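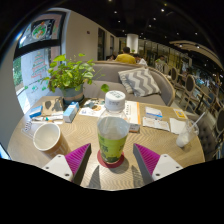
Photo: Piltum open day team

Piltum Open Day: Your Questions

Our next open day is coming up in December, and the inbox has been filling up since we posted the news. Thank you! We love these days. Below are the questions we get most, with answers from the people who will be at the tables.

What is the open day, exactly?
An afternoon of robot handling work that you can watch up close and then try for yourself. We gather ordinary things like bottles, cups and cartons, and show how a person with a hand-held gripper teaches a machine to pick them up. You'll also see one of our arms working from what it has learned so far. Sometimes it does beautifully. Sometimes it chases a napkin across the table, and those are often the runs people talk about on the way home.

Where is it?
At the Masri building in Mirnstead. The main door is on the river side. If you're coming on the Kokthorpe bus, stay on until the last stop and walk back past the library.

What time should I come?
Doors open at 1 p.m. and the last demonstration starts at 4. The early part of the afternoon is quieter, so come then if you want a longer turn.

Do I really get to use the gripper?
Yes, and please do! You hold it in one hand, close the two fingers on whatever you're picking up, and move it where you want it. Most people get the feel of it within a minute or so. The fingers have ribbed magenta pads, and kids tend to go straight for those.

Why a water bottle?
We get this one a lot. A clear bottle is a wonderful test piece. Light goes right through it, so a camera can have trouble telling where the bottle stops and the table starts. The label helps, and so does the cap. Stand one on a coaster and there's a second edge to sort out down at the base. We could happily talk about bottles all afternoon — feel free to stop us.

Wouldn't a clean, empty table be easier?
Much easier, and we do start beginners that way. But real tables have menus and napkins and half the contents of someone's bag on them, and a robot that has only ever seen bare tables gets lost fast. The clutter is where it gets interesting.

How many tries does it take to teach one task?
It depends on the task. For a simple bottle pickup we like to have 300 good recordings before we run the arm. Our set for cups and bottles together stands at 2,275, and we're still adding to it.

Will my turn be recorded?
Only if you say yes. You'll be asked at the sign-in desk, and you can try everything either way.

Can I bring children?
Please do. Anyone under 12 needs an adult with them at the gripper tables. Groups at the arm are limited to 4 at a time so everybody can see.

Is it free? Do I need to book?
It's free, and you can just walk in. School groups should write to us 2 weeks ahead so we can set up extra tables.

Can I bring something for the robot to try?
Yes! Nothing sharp, nothing hot, and nothing you'd be sad to see dropped. Odd shapes are very welcome.

Is the building accessible?
The demonstration rooms are all on the ground floor, with step-free entry from the parking lot. If you'd like a seat kept near the front, tell the desk when you arrive.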